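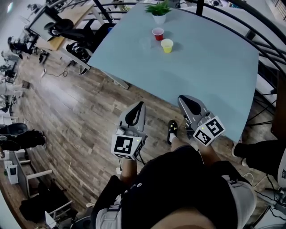

Vollix hand-held gripper pair – what you get

Two grippers, left and right. Curved grey fingers, black pad on the inner face, white marker cube near the base. Small green light on each so you can check it at a glance without putting anything down. Shoulder straps included, light grey, one size.

Works with cups, small pots, most table-top stuff. Clear plastic is fine to grip but can be harder to pick out in the recordings, so put it on a darker table if you have one. Plain tables best. Keep cables off the floor where you're standing.

Specs, short version
Weight per gripper: 788 g
Charge time: 30 minutes from flat
Marker cubes: printed, replacable, spare set in the box
Software: Pandau recorder, one seat, download only

Price
873 for the pair, ex VAT. Spare pads sold seperately. Pads are rated for 3,000 closes, then swap them – two screws, key supplied.

Stock
In at Dronness now, next batch July. Lashari case fits both grippers plus charger, not the straps. Trade orders by email please, phone line is mornings only.

Returns within 30 days, marker cubes unmarked and clean. Scuffed cubes get charged for.

Page updated February 27, 2025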